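Clendden Open Day

The Clendden Open Day is a public demonstration of household manipulation software held at the Clendden robotics laboratory in Irncombe. The first edition took place on 11/12/2021. It was organized by Rhonda Charbonneau, head of the laboratory's kitchen group, with Corentin Collet in charge of the simulation program.

Background

Clendden began work on kitchen tasks with Muvix, a planning package that computes arm movements from a model of the room. Early versions were shown to partner firms only. The open day was proposed after the group moved most of its testing into simulation, where a failed attempt can be reset at once and repeated from the same starting pose.

Format

Visitors were admitted in groups of 6. Each session lasted 42 minutes and was divided into a short talk, a live run on a wall screen and a period for questions. Places were booked in advance through the laboratory. Collet ran the software from a desk beside the screen and read out the planner's messages as they appeared.

The program listed three tasks:

Reach over the stove to a point above the counter
Grasp the handle of a pot
Return to the rest pose

A separate room held printed material on Moura, the renderer used to draw the kitchens. Moura handles lighting and surface finish. Contact and joint motion are computed by Muvix – the two programs exchange data at every step.

Demonstration kitchen

The kitchen used for the live runs has a gray freestanding stove with marble counters on either side. In the reaching task the arm has to extend across the back of the cooktop and bring its parallel gripper over the counter on the right, fingers down, with a red pot standing on the left side of the stove.
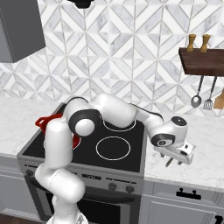
Reception

Questions from visitors dealt mainly with planning time and with the gap between simulated and physical contact. Charbonneau stated that grasp results from the simulator were treated as provisional until repeated on hardware. A written summary of the questions was later added to the Muvix documentation.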